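Open afternoon at Drumumov: shelves, arms and a lot of waiting

June
By the Nomitham page editor

We use cookies to remember your settings and to count visits. Carry on reading if you are happy with that, or change your choices at the foot of the page.

Drumumov opened its doors for an afternoon and I went along, mostly because the invitation promised "the stockroom of tomorrow". I have been promised that stockroom before. The talk was booked for 22 people and more than that turned up, so a good few of us stood at the back. The project is called Cokeo, and its job is putting groceries on shelves and taking them off again. Much of the work is done in simulation, so much of what we were shown was too.
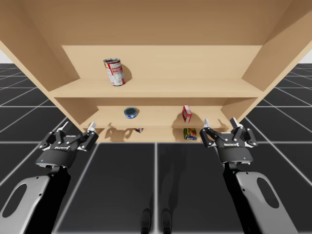 1. The practice shelf

Two arms, two open Robotiq grippers and a handful of groceries in a rendered shelving unit. The soup can has most of the upper shelf to itself, which made me laugh, having spent years in shops where you can't get a hand between the tins. Both grippers are down by the lowest compartment, and the stock in there is the hardest to see. I'd have liked the whole talk to be about that bottom shelf. It got a minute or two.

2. On the glossy floor

I asked whether the tidy tiles and clean boards make things too easy. The answer was that the lighting, the floor and the shelf can all be changed at will, and that later rounds are messier. Fair enough, but we weren't shown a later round. A torn label or a dented tin would have done me.

3. On the numbers

The slide said 68 per cent of picks went right first time. It did not say which items, or which shelf, or what became of the rest. Somebody near the front asked, and was told the figure was "moving all the time". So is the bus, but I still like to know where it's going.

4. On speed

A full run took roughly 30 seconds for one item, or so we were told, played back faster on the big screen. I have nothing against slow. A machine that works through the night can be as slow as it likes, if it doesn't knock the soup over. But the speeded-up playback wasn't labelled until someone asked, and it should have been.

5. On having two arms

This was the best part of the visit. The speaker explained how one arm might hold a thing steady while the other reaches past it, and why that is hard to plan when both want the same bit of space. Plain talk, no slogans, and a straight admission that they bump into each other in testing. More of this, please.

6. On who it's for

Ma, the wholesaler backing the work, wants it for small depots where the night shift is hard to fill. Nobody from a depot spoke. I would happily have swapped the opening film for ten minutes with a person who stacks shelves for a living — they would have asked about that bottom shelf too.

7. Afterwards

Tea, decent biscuits and a leaflet. The leaflet says the first trial in a real stockroom will start "soon", and there will be another open afternoon once it has. I've put my name down. I'll be taking a dented tin.

Get the Nomitham newsletter once a month. Enter your email address to sign up. You can unsubscribe at any time.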